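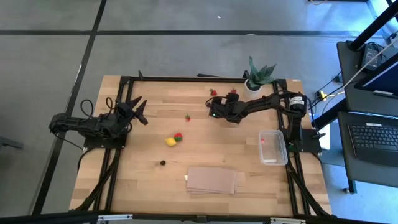
Gorine's build servers ran 2,472 integration tests on every merge, and the full suite took 55 minutes. Most of that time went to database setup. Each test created its own schema, loaded fixtures and dropped everything on exit.

The team moved the suite to Tipoki, a runner that keeps a pool of prepared databases and resets them by rolling back a transaction. With 6 workers, the run now takes 31 minutes.

Tests that commit their own transactions can't be rolled back. Those are tagged and sent to a separate queue, where the old setup still applies. Pridano, the reporting tool, merges both result files before publishing.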